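The arm had already stripped two compressors when it stalled on the third. Pledora had leased it to the school in Clelville with 16 hours of training built in, and Lubis had sat through all of them. The screen said TORQUE LIMIT 229. He knew that code. It meant the bolt would not turn and the arm had quit trying.

He cleared it and pressed resume.

The arm did not go back to the bolt. It swung to its home position the short way, straight across the tray, with the third compressor still in its grip. It hit the post of the safety gate hard enough to bend it. The gate popped open and the arm should have stopped there. It kept going for another 18 inches.

Pultetti was standing on the other side of the gate with a coffee. She stepped back and the compressor went past her sleeve. Then Lubis got his palm on the red button and everything went quiet except the fan.

"Did it touch you?" he said.

"No."

"Are you sure?"

"I'd know," she said. She put the coffee down on the floor.

They switched the cell off at the wall and hung a lock on the handle. Lubis wrote it up while his hands were still shaking, so the writing was bad. Gate switch did not trip. Arm did not stop. Operator cleared fault without looking. He thought about leaving out the last line and then he left it in.

The class still had compressors to take apart, and the benches were free.

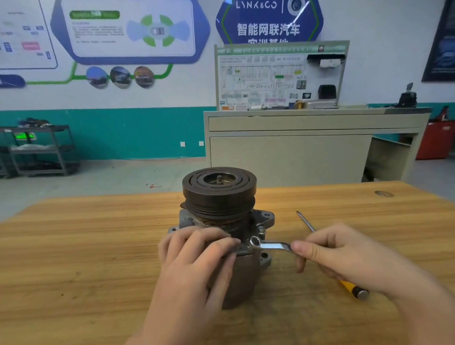
Stavros Triantafyllou

Pultetti took the first one herself. She held the housing with her left hand and put the ring of the wrench over the bolt.

"Feel that?" she said to the boy next to her, and gave him the wrench. "That's the one it couldn't do."

He leaned on it. Nothing moved.

"Don't jerk it. Take it off, seat it again, and pull slow."

The bolt gave on the second pull.

The man from Pledora came at ten past four. He opened the gate switch and found a bridge wire across the terminals, put there for testing and never taken out. He held it up for Lubis to see. It was as long as his thumb.

"How many of these did you ship?" Lubis asked.

"This model? 37."

"Are the others running?"

The man looked at the wire for a while. Then he went out to his van to make the call, and Lubis stood in the doorway until he saw him start talking.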